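Setting up the two-arm cell at Anbridge

Gallery - setup and upkeep

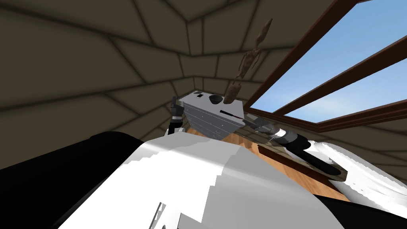
Simulated view from low down on the body, with the gripper housing over the white panel and the second arm coming in from the right.

The Anbridge cell is one robot with two arms, working at a wooden bench. It was put together by our workshop at Ponstead, and we look after it there as well as on site. Every change to the cell is tried in the simulator first and then made on the machine, so the page begins with a render. The notes under it cover the parts of the setup we are asked about most, in the order we deal with them on a service visit.

The body panels

Body panels are drawn coarsely in the simulator. The flat facets and stepped shading on the white section come from the reduced mesh, which we use because the full one slows the collision check to a crawl. The reduced mesh was checked against the real panels at the shoulders and along the top of the chest, and the largest gap we measured was 4 mm. We add that to the clearance on every move that passes close to the body.

A low viewpoint is the useful one for this check. From above, a gripper can look well clear of the body when it is nearly touching.

The gripper housing

The housing has a ribbed lower face and a thin red line across the lower front. When we write up a fault we give positions from that line, up or down, so that whoever picks up the job sheet is measuring from the same place.

Dust gets into the ribs. Brush them out with a dry brush, working from the top down, and leave the air line alone. Compressed air pushes the dust towards the finger joint, and we have had one gripper back at Ponstead with a stiff finger for exactly that reason.

Fingers

Fingers are changed as a pair, even if only one is worn. Take the gripper to its open position, switch the arm to hold, and undo the screws at the joint band. New fingers come from Opoku in packs that also hold the screws. Do not reuse the old ones.

After the change, run the gripper open and shut 91 times at low speed before putting any load on it. The number comes from the length of the test script and has no deeper meaning. Listen for a click near the end of the stroke. If there is one, the joint band is sitting crooked and has to come off again.

The second arm and the bench

Most of our collision work has been about the edge of the bench. The simulated bench has to match the real one in height, and the real one has been moved twice for cleaning. It now stands at 948 mm to the top face, measured at the front edge. Check both ends - the floor at Anbridge is not level.

If the height is wrong in the model, a jaw that should stop at the edge will press on it. The arm does not always fault when this happens. It may simply hold a higher current than usual, and the only sign is a warm motor at the wrist. The log page shows this as a slow climb over the shift.

Links and collars

Wipe the arm links with a damp cloth and dry them. Look at the join on either side of each collar for a dark smear, which would mean grease is getting past the seal. A light trace can be wiped off and looked at again on the next visit. Anything that comes back within a day goes on the job sheet.

Service interval

The arms are due for inspection every 900 running hours. In practice we do it a little early, at about the same time as the Kunis controller has its filter changed, so the cell only has to be stopped once. Both arms are parked, the mains is locked off and the covers come off left side first.

Once the covers are back on, the cell is homed, the bench height is measured again and the new figure goes into the model. The last job is to run the close-clearance moves in the simulator from this same low viewpoint, then at slow speed on the machine.

Last updated in November. Finger part numbers and the current job sheet are on the Ponstead downloads page.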